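Caveo Line Winder, Large

2 min read

Kite line comes on a spool the size of a doughnut and leaves it in a shape known to science as a bird's nest. The Caveo is a hand winder for people who have spent one afternoon too many on a wet beach, picking at a knot while everyone else flew.

It's a plain hoop with a fat grip and a deep channel. Hold it, turn it, and the line goes on. The large size takes 200 feet of heavy line or a good deal more of the light stuff, and it weighs 478 grams empty. That's more than a plastic hoop from the toy aisle, and you'll notice it in your bag. You'll also notice it when a gust takes the kite and the winder doesn't fold up like a taco.

There are two versions. The Omstead has a fixed grip and suits anyone flying small deltas and diamonds. The Hiebert has a grip that spins on a bearing, so you can bring in a big kite without wearing a hole in your palm. It costs more. People buy the Omstead first and the Hiebert by February, and we've stopped arguing with them.

Line is not included. We tried including it once, and everybody wanted the other color.
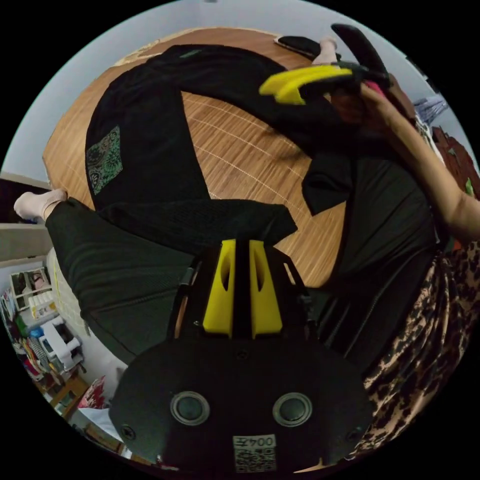 A word on gloves – wear them. A winder gives you something to hold, but it doesn't change what moving line does to fingers. Walk a hard-pulling kite down before you wind, or the line will go on tight enough to squeeze the hoop out of shape. Rinse off the salt when you get home. Sand in the Hiebert bearing makes a noise like a coffee grinder and will be heard by the whole beach.

Price: $45 for the Omstead. The Hiebert is priced at checkout, where we find people take it better.

Returns are fine if it's clean. Please take your knots off first.

Related items
Lotero sand anchor
Lotero tail bag
Caveo Line Winder, Small
Spare grip for Hiebert

Contact us | © Caveo | Back to top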